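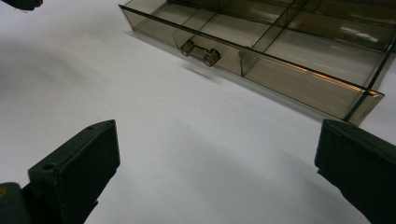
Makhubela Magazine > Home Life > Features

The Drawer at the End of the Kitchen

Every household has one, and every household will tell you that theirs is worse. Ours is to the left of the cooker, and it opens exactly as far as the potato masher allows. Behind the masher lie the bread-bag clips, the takeaway soy sauce, a key to a bicycle lock that went to the tip with the bicycle, and a birthday candle in the shape of a 2, saved for the next time anyone in the family turns two, or twenty, or feels like lying about it.

I have been reading up on all this, which was a mistake. There is now a great deal of advice on drawers. When I was growing up the advice was "shut it". My mother kept string in a tin and the rest in what she called the everything drawer, and she went to her grave without owning a divider. These days the shops will sell you a tray for your teaspoons, a see-through box to put beside the tray, and a smaller box for whatever fell between the two.

The firm of Plidine, whose catalogue came through my door uninvited in April and has been in the bathroom ever since, lists 775 storage products. I read it from cover to cover over several visits. A fair number of them are for storing other storage products. There is a rack for lids, and a caddy that the rack sits in, and on the next page a label maker, so that you can write LIDS on the caddy in case the lids had left you in any doubt.

I'm not above it. I bought the label maker. For one weekend I labelled the flour, the sugar, the fuse box and, briefly, the cat. Then the tape ran out, and the new tape is in the drawer, somewhere behind the masher.

What interests me is what the drawer is for. The tidying books treat it as a failure of character, a sort of damp patch in the soul. You are told to empty it on to a clean surface, pick up each item and ask it a question. I tried this with the soy sauce. It was a short talk and neither of us came out of it well. By the end I had a bin bag with 11 things in it and a table covered in everything else, and since people wanted their tea on the table, everything else went back in the drawer. So did four of the things from the bin bag, once I had gone to bed and thought about them.

Because the trouble with rubbish is that it waits. You can own a small brass hook for nine years without needing it. Throw it out, and by the end of the week there will be a coat on the floor and a hole in the door just the right size. I know a couple who moved house with their drawer intact: they pulled it out, wrapped it in cling film and carried it to the van like a sick relative. I thought this was mad until I remembered that our own drawer was full when we bought the house. The masher, come to think of it, isn't ours.

There are people who live without one. I stayed with some of them in a rented flat in Pirkano, a seaside town with two chip shops and very high standards. Their kitchen was spotless. Knives lay with knives. On the second evening the light over the sink went and I asked for a screwdriver, and we all stood there in the dusk, looking at the lovely clean drawers one after another. In the end I did it with a butter knife, as people did in olden times, and I'm told the mark on the fitting hardly shows.

The Oster Road hardware shop, where I buy most of what I later lose, has a better system. Under the till is one deep wooden drawer, and if what you want isn't on the shelves the man pulls it open and stirs it with his hand, looking at the ceiling, until he finds it. It can take up to a quarter of an hour. I have never known him come up empty, and I have never known him give a price that he hadn't just made up.

I asked him once how he kept track of it all. He said he didn't, and did I want the washer or not?

I did. It's in the drawer.

Contact the features desk | © Makhubela Magazine | Back to top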